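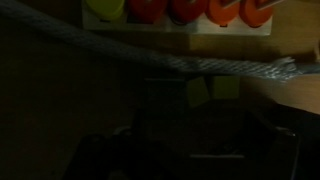

夹爪又把毛巾咬住了!连着第三个晚上,我终于抓到了完整的日志,高兴得差点把邻居吵醒,所以这篇写得会有点长,请多包涵。

先交代一下前情。去年十一月我给家里这台小机械臂起了个名字叫 Lomine,之前写过两篇组装记录,翻一翻就能看到。它的任务很简单:到架子前面夹住一个东西,拿起来,放到桌子另一头,再回来拿下一个。白天跑得特别顺,我一度觉得可以收工去折腾别的了。结果一到晚上就出事。

症状是这样的:手臂下到预备高度,夹爪张开,往前走,合拢,然后整条手臂突然开始发抖,肩关节的电流一路往上冲,最后控制器报一个过流,全部断使能。断使能的那一下最吓人,因为我这台的关节没有抱闸,手臂会直接往下坠。头一回坠下来的时候我的手就在旁边,真的只差一点点。后面会专门说这件事,我觉得它比毛巾本身重要得多。

一开始我怀疑的是舵机。换了一个备用的,没用。然后怀疑电源,把 Pelteo 的那块电源板拆下来,带着负载测了一晚上,电压稳得很,冤枉它了。接着又怀疑线材,腕部那束线每次转到极限位置都会绷一下,我重新理了线,多留了一截余量,顺便把扎带全换了(早就该换了,剪口那么尖,每次都划手)。还是没用。

真正的线索是 Ragnheiður Bergmann 给的。我把电流曲线发到 Prandano 的用户群里,她看了没多久就回了一句:“你的夹爪合拢到位之前,腕部就已经受力了,它在拽一个不该拽的东西。”我盯着曲线看了半天,还真是!腕部电流抬头的时间比夹爪堵转早了940毫秒。也就是说,它还没夹紧,就已经被什么东西拉着了。

我于是去翻腕部相机的存图。以前我只存成功的那些,失败的一律覆盖掉,现在想想真是大错特错,出故障的图才是最值钱的啊!改成全部保存之后,事情一下子就清楚了:毛巾就在夹爪要走的路上。布边的流苏特别容易钻进指尖和连杆之间的缝里,夹爪一合,就把线头咬住,手臂再往后一退,整条毛巾跟着走,越拽越紧。

那为什么白天没事呢?这个问题我琢磨了两天,越琢磨越有意思。我的避障用的是一个很土的办法:拿腕部相机的图和一张干净背景图做差,差得多的地方就当成障碍。白天光线好,灰色的布和木头颜色差得很开,程序老老实实绕过去。晚上我只开一盏台灯,画面下半截几乎全黑,布的暗部和阴影混在一起,差值掉到阈值以下,程序就觉得前面什么也没有,放心大胆地往前冲。更糟的是相机开了自动曝光,夹爪本身是黑的,占了画面一大块,曝光值来回跳,背景图和现场图根本没法比。

为了确认不是我自己脑补,我做了个对照。同一个位置,同一条毛巾,灯全开跑32次,只开台灯再跑32次,手一直放在急停上。灯全开的时候一次都没咬,只开台灯咬了4次。比例不算高,所以我之前老是抓不住它,时好时坏的故障最磨人了。

接下来是改动。

第一个改动是关掉自动曝光,给相机固定曝光和增益,开机之后先拍一张,亮度不够就拒绝启动,并且在屏幕上用大字提示我开灯。代码一共没几行,效果好得离谱。

第二个改动是加了腕部电流的监测。夹爪还没到位、腕部电流就超过阈值的话,立刻停止前进,张开夹爪,原地保持。注意是保持,不要断使能。阈值我是一点点试出来的,太低会误触发,手臂加速的时候也会被它当成卡住,后来我在加速段把检测屏蔽掉才算安稳。

第三个改动就是前面说的下坠问题。Sandberg 那款控制器的默认设置,至少在我手上这个固件里,过流之后是直接断使能。对一条没有抱闸的手臂来说,这等于把胳膊扔下来。我现在改成先降到低力矩,慢慢落到一个支撑位,再断电。另外在底座旁边装了一个急停,切的是动力电,逻辑电保留,这样日志不会丢。急停之后手臂照样会坠,所以我又给肩关节加了一根平衡弹簧,坠落的速度慢了很多,手来得及缩回来。

还有一条是给自己定的规矩:手臂上电的时候,手不进工作区,哪怕只是想顺手拨一下布也不行。我就是这么差点被砸到的,当时满脑子想的都是“拨一下就好”。家里玩机械臂的朋友,请务必认真对待这件事,它再小也是有劲的!

改完之后我让它连着跑,累计跑了3,000来次循环,白天晚上都有,毛巾也故意换了好几个摆法。到目前为止没有再咬住过。电流监测倒是触发过几回,回看存图,有一回是线束蹭到了架子,其余的还没看明白,日志我都留着,准备周末慢慢翻。

评论区肯定会有人问,把毛巾拿走不就行了?当然行,拿走确实最快!可是我想让它在普通的家里干活,家里就是会有毛巾、围巾、充电线,还有各种带流苏的东西。它能自己发现“咦,被挂住了”,然后松手停下来,我觉得这件事比夹得准还要让人激动。第一次看到它张开夹爪、乖乖停在那里等我的时候,我真的在椅子上蹦了一下。

下一步想试试给指尖根部加一圈软的挡片,把那条缝堵上,线头就钻不进去了。形状画了两版,第一版太厚,夹爪张不到底;第二版正在打印,打印机在隔壁屋里嗡嗡响着。打出来装上试过,我再来更新。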